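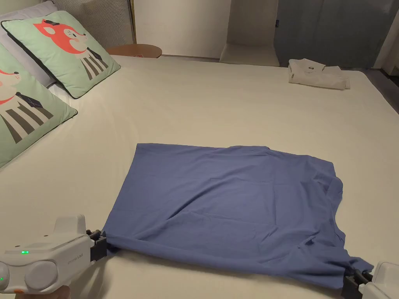
Search the Kids' Corner Go

Can a Robot Fold Your T-Shirt Yet?

Print this page | E-mail this page to a friend

Grab a T-shirt and drop it on your bed. Now fold it. Easy, right? You probably didn't even think about it! But folding a shirt is one of the trickiest jobs you could ever give a machine, and people all over the world are working on it right now.

Robots are already super at some chores. A robot vacuum can buzz around your floor and steer away from the wall. In big warehouses, robots carry heavy shelves all day long. So why is a little shirt such a problem?

Think about a toy block. Pick it up, turn it over, put it down - it's still the same shape. A shirt changes shape every single time you touch it! Sleeves flop, hems curl under, and wrinkles hide the corners. Your eyes and fingers sort all that out in a blink. A machine has to learn it.

And how does a machine learn? One good way is from people. A person holds a gripper in each hand and does the chore with those instead of fingers: pinch, lift, fold, smooth. A computer can study lots and lots of those tries and start to work out which move comes next.

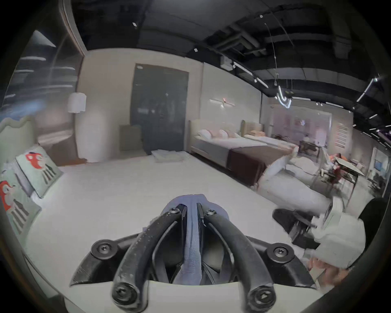 Two fingers is a lot fewer than you have, so every pinch has to be in a good spot. Comfort Korletey, who teaches our Saturday-style science club in Cabanatuan, let everyone try folding with kitchen tongs in February. Ridwan Krishnan needed 3 goes to get one sleeve tucked in, and then it popped right back out!

So, can robots do the laundry yet? Sort of! Some can fold a shirt or a towel, but they're often slow, and a new kind of shirt or a different bed can mix them up. Doing the whole job, from a messy heap to a tidy drawer, in any home at all, is still really hard.

TRY IT! Find two pairs of tongs and one old T-shirt. Lay the shirt flat, pinch the two bottom corners and bring them up to the shoulders. How many tries did it take you?

We use cookies to remember your settings. OK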